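From: Lempi Lehtinen
To: Kenby Swap and Repair list
Subject: Re: [kenby-swap] Going to a points system from May

Debashish Matubbar wrote on Wednesday:

> Hi all,
>
> Following up on what I said at the last swap. I've been reading up on how
> they run things over in Parry and I think we should try the same. Everyone
> gets points for what they bring in, and spends points on what they take
> home. Their organizer tells me that the leftover pile at the end of the
> day dropped by 80 percent after they switched. There's a phone app for it
> called Trurar, free for small groups, and you can print a sheet for people
> who don't want the app.
>
> I think it would fix the two things people complain about most: folks who
> only take, and folks who use us as a free dump. If there's no strong
> objection I'd like to start in May.
>
> Debashish

Debashish,

Call this a strong objection, or at least a medium one. I have been to the Parry swap 3 times, twice before they changed over and once after, and I don't recognize the place you're describing.

Take the 80 percent first. Eighty percent of what? Did they weigh the leftovers? Count bags? I asked the woman at the door when I was there and she said they go by how full the van is. Well, they also got a smaller crowd that day, and they had started turning things away at the table. If you refuse half the stuff when it arrives, of course you have less of it at five o'clock. That would work with or without points. I'd like to see one month of theirs with the points and without the turning away before I believe the app did anything.

Second, somebody has to decide what a thing is worth. In Parry a lamp is 7 points and a child's coat is 3. Why? I have no idea and neither did the man handing out the stickers. A coat that gets a kid through the winter is worth a good deal more to that family than a lamp is to me, and I say this as a person who went home with the lamp. The minute you put a number on things, people start arguing over the number. I stood in line behind two grown adults who were going back and forth over whether a bread machine without its paddle counted as a whole bread machine.

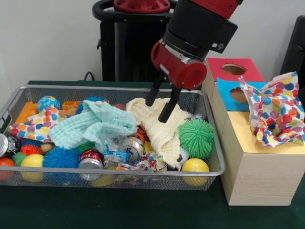
Third, the takers. I know who people mean when they say that and so do you. They come early, they fill a couple of bags, they rarely bring anything. I used to be annoyed about it too. Then I sat and thought about what the swap is for. If the point is to keep usable things out of the landfill, then somebody who carries off two bags is doing us a favor. If the point is that everyone should come out even, we could just have a yard sale and be done with it. I don't think we ever settled which one we're running, and a phone app won't settle it for us.

The dumping is a real problem and I'm with you on that. I have hauled home more stained pillows than I care to remember. But points make it worse, as far as I can see. Right now a person with a box of junk has no reason to bring it except laziness. Under your plan they get paid for it. Unless somebody at the table says no, and if we have somebody at the table saying no, we're back to my first question.

Then there's the app. Has anyone read what Trurar does with the phone numbers? I looked at their sign-up page and it wants a number, a zip code and permission to send "partner offers." Free for small groups usually means free until they've got you. We went through this with Zedov and the tool calendar. It was free for a year, then it wasn't, and we couldn't get our own list of who had the tile saw back out of it. We still don't know where the tile saw is, by the way. If you have it, please bring it back, no questions.

You mention a printed sheet for people without the app. I'd want to know who types the sheet in afterward. I did the sign-in sheets for a whole spring and half of them I couldn't read.

What I would try before any of this:

Put one person at the drop-off table who is allowed to say no, and back them up when they do. I'll take a shift. I have been told I'm good at it.

Write down what we won't take and tape it to the outside of the door, where people see it before they've carried the box up the steps. Pillows, car seats, tube TVs, anything with a missing cord.

Hold the kids' clothes back for the first half hour so they don't all go in one armful. That was the only complaint last fall that I thought was fair.

Weigh the leftovers. I have a luggage scale. It would take ten minutes and then at least we'd have our own number to fight about.

If we do all that for a few months and the pile is as bad as ever, I'll listen to the points idea again, and I'll try not to sigh while I do it. I'd also want to hear from people in Parry who stopped going, as well as the ones who run it. The organizer is always going to tell you it's a success. So would I.

One more thing, and then I'll let other people talk. "If there's no strong objection" is not a great way to make a decision on this list. Half the people who come to the swap don't read email, and the ones who would be hit hardest by points are mostly in that half. Could we ask them in person next time, before the doors open? They're all standing there on the steps anyway.

Lempi

P.S. The lamp works fine. Seven points and it needed a new plug.

--
You are receiving this because you are subscribed to kenby-swap.
To leave the list, send a blank message with "unsubscribe" in the subject line.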